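Getting dried ink out of an old fountain pen

I bought a tired little piston filler at a swap table in November, and the ink in it had set like jam. My first tip is to put the kettle away! Hot water can warp an older barrel, and I have the wonky cap to prove it. Cool tap water, a bulb syringe and a bit of patience will do nearly all of it.

Flush until it runs a pale colour, then stand the nib in a small glass overnight. If it's still gummy, I add 2 drops of plain dish soap to the glass – no more, or you'll be rinsing till teatime. Saoirse Cronin from our pen group swears by 6 hours in the soapy mix, but I've left mine longer and it was fine.

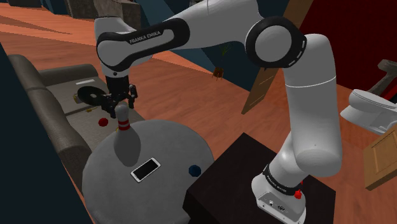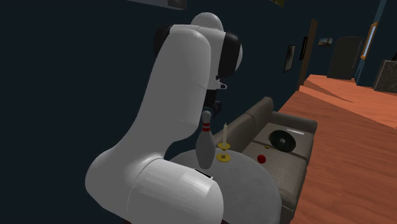

For drying, wrap the nib in a folded paper towel and leave it pointing down in a mug. Check the towel in the morning, and if there's still a grey smudge, give it one more flush. Oh, and do all this over a plastic tub, with the plug in the sink – I've fished a feed out of the drain once and I don't fancy doing it again.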